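Drultier Film Society
Minutes, January meeting
Back room at the Riedl, 7:15 pm start (ran late, projector cable)

Quorum: yes. Apologies read out, not listed here, see sign-in sheet.

1. Last minutes
Passed with one fix. It was the matinee that sold out in the fall, not the evening show. Corrected in the binder.

2. Horror weekend
Main item tonight so most of the time went here. Still set on two nights plus a Saturday-style all-dayer if the hall will give us the hours. Prarkitz Distribution came back on the rights. They want a flat fee per title, no door split. Long talk about this. Some of us would take the split every time, others want to know the bill up front. Voted to take the flat fee for three titles and leave the fourth until we hear on the restored print.

Running order not settled. General feeling that the slow one shouldn't go on after 10. Last year half the room was asleep or in the parking lot. Somebody suggested opening with the folk horror and closing with the monster picture, seemed to go down well. Back to the email list for final say.

No trailers longer than three minutes. Agreed again, same as last year, and please can we stick to it.

3. Money
3,000 in the account before the Prarkitz invoice. Membership stands at 100 paid, a few still owing from the summer. Reminder to go out with the newsletter. If they haven't paid by the spring season they come off the list and pay full price at the door.

Poster printing was over. We paid for color both sides and only needed one. Don't do that again.

4. Short film night
39 entries in, which beats last year. Cutoff stays as advertised, no late ones, we had the argument already. Viewing split between two groups, each group watches the lot and marks out of ten. Marks in by the next meeting. Anything over 15 minutes gets sent back unwatched, it's in the rules on the form.

Question whether animated shorts get their own slot. Last time they were mixed in and the kids' one ended up right after the funeral one. Agreed to put the animated ones together before the break. Parents can leave at the break if they want.

Prize: Divix has offered editing software for the winner again. Thank you note to be sent, the last one never went out. Audience prize is still the free membership.

5. The hall
Heating. Landlord says the part is on order. Same as we were told in the fall. If not fixed by the horror weekend we ask for money off the rental.

40 of the folding chairs are ok, rest need looking at. Two went to the dump. The squeaky row at the back has been swapped out with the ones from the store room so thats done.

Screen has a mark low down on the left side. Shows up in bright scenes, snow especially. Wipe with dry cloth only, DO NOT use the spray. Get a price on a new one but no rush, spring at the earliest.

6. Talk on sound
Offer of an evening talk on sound effects in low budget thrillers, with clips and some live footstep stuff. Everyone keen. Needs a table, two mics and the small speakers. Free to members, small charge for guests, amount to be agreed. Date to be found once the horror weekend is fixed, so as not to have them back to back.

7. Website
Listings page still had the November program up. Taken down during the meeting. The sign up form is working again but goes to the old address, needs changing this week please. Request for bigger type on the times. Agreed.

8. Any other business
- Lost property: one gray scarf, one glove, reading glasses. Goes to the thrift store if not claimed.
- Subtitles. Complaint that they were hard to read from the back. Will try moving the projector forward a foot.
- Discussion night on book-to-screen thrillers, deferred, out of time.
- Keys to be retured to the hook after locking up, not taken home.

Closed 9:20. Next meeting same room, one hour earlier becuase of the quiz.
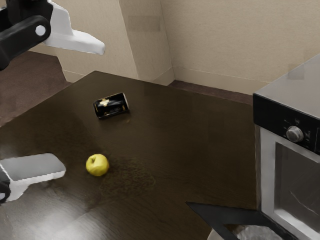

Tabletop with can and yellow apple, computer-rendered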